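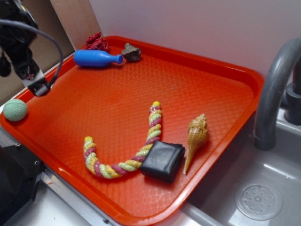

Orange tray on the metal counter by the sink, with a mixed lot of odds and ends waiting to be sorted.

Daston House Play Library – Treasure Tray questions

What is a treasure tray, exactly?
It's a tray of everyday and natural things that don't obviously belong together, which you and your child can pick through, talk about and sort however you fancy. A toy bowling pin next to a seashell is just the sort of pairing we like, as it gets little ones chatting about smooth and bumpy, or indoors and outdoors.

Do I have to borrow one of your trays?
Not at all! Any serving tray with a raised rim will do very nicely. We are fond of the textured ones ourselves, and a bright colour cheers up a wet afternoon no end.

What sort of things should go on it?
Whatever you have to hand, really – a ball with dimples, a rope toy, a rock, an old wallet from the back of the drawer (do check it for bus tickets first). Our Clumow branch keeps a box of nearly 300 bits and pieces, and you are very welcome to come and rummage.

Is it suitable for babies?
We lend the trays for children aged 2 and over, always with a grown-up sitting alongside. For anyone who still puts everything in their mouth, please leave out small stones and shells, and keep the rope toy for later too.

How do I clean everything before I bring it back?
Warm soapy water is fine for the tray, the plastic toys and the shells. Leather only wants a wipe with a barely damp cloth, and it does sulk if you leave it on a radiator, so let it dry on its own.

We've lost a piece. Are we in trouble?
Goodness, no. Shells end up under sofas all the time. Let the desk know and, if you happen to find something nice to put in its place, pop it in the bag.

Where can I collect a tray?
From Daston House or Clumow, during the usual opening hours. The Shao Road branch will start lending them in September.

Page updated May 22, 2018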